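Plerisska household handling project
Progress report to the Kanagaratnam Fund, second reporting period
September 15, 2025 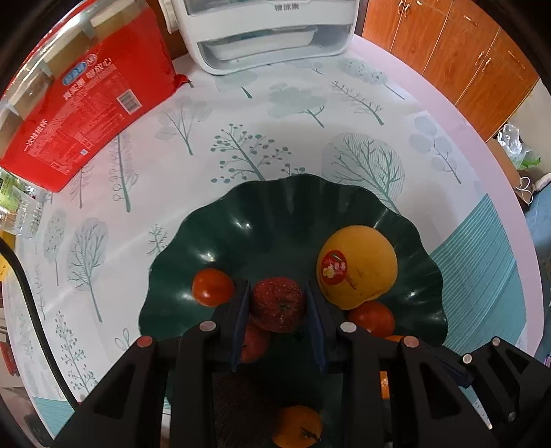
Fruit handling task: the pads on either side of an apple, with tomatoes and citrus in the same bowl.

1. Purpose of this report

The grant pays for work on one question: which ordinary chores in a home or small shop can a machine do now, to a standard that the person paying for it would accept? This report covers the months since the January report. It deals with three groups of tasks: fruit and vegetables, table clearing, and shelf filling.

2. Work done

We record people doing each chore with a hand-held gripper, and train the arm on those recordings. At the close of the period we had 3549 usable recordings. Most are from kitchens and dining tables. The shop recordings were made at Vemby, which let us use one aisle before opening time.

The fruit task took more of the period than planned. The plan treated it as a warm-up for table clearing, and it was given two weeks. It took nearly the whole spring. Taking a single apple off a bare table is easy for the arm and has been since last year. Taking one out of a full bowl is a different job. The fruit underneath shifts, the rim limits the angle of approach, and a tomato next to the apple can be marked by the outside of a finger that was never meant to touch it. We now include mixed bowls in every recording day.

3. Results

Fruit and vegetables. In the last test round the arm attempted 208 picks from mixed bowls. It handles apples and oranges well when they lie on top. It is poor with anything wedged against the side, and it still squeezes ripe tomatoes too hard. We have lowered the closing force twice. The second change made it drop large citrus, so we have gone back to the first setting for the time being.

Table clearing. Cups and plates are acceptable if they are spaced apart. Cutlery is not. Clear plastic and clear glass remain a problem because the arm misjudges where the edge is. Loose bags are often taken for solid objects.

Shelf filling. Boxes and tins of one size can be placed in a row without help. Soft packets cannot. The manager at Vemby told us the arm's row was tidy but that a member of staff would have finished the bay in the time it took, and we agree with that.

4. Can the machines do the chores yet?

For the tasks in this report, only in part. With someone in the room to step in, the arm can do the easier half of each. We would not leave it alone with a bowl of soft fruit or a table of glasses. Speed is a smaller worry in the home than in the shop, and several households said they would not mind a slow machine if they did not have to watch it. At present they would have to watch it.

5. Problems and delays

The replacement finger pads from Pruneck arrived 19 days late. Recording went on with the old pads, but the tests had to be moved. We also lost a batch of recordings to a faulty cable connection. They have been left out of the total above and will not be repeated, as later recordings cover the same tasks.

6. Spending

Spending is within the agreed budget. Travel is under, as fewer trips to Vemby were needed than expected. Parts are over because of the pads. We ask the Fund to approve moving the travel underspend to the parts line. No further money is requested.

7. Next period

Work on tomatoes and other soft produce will continue, with force settings that change according to what is being held. Patterned cloths will be added to the table tests, as nearly all our earlier tests used plain surfaces. Cutlery is put back to the final period. We will return to Vemby for soft packets once the new settings have been tried at Plerisska.

The full test tables are available to the Fund on request. The next report is due in January.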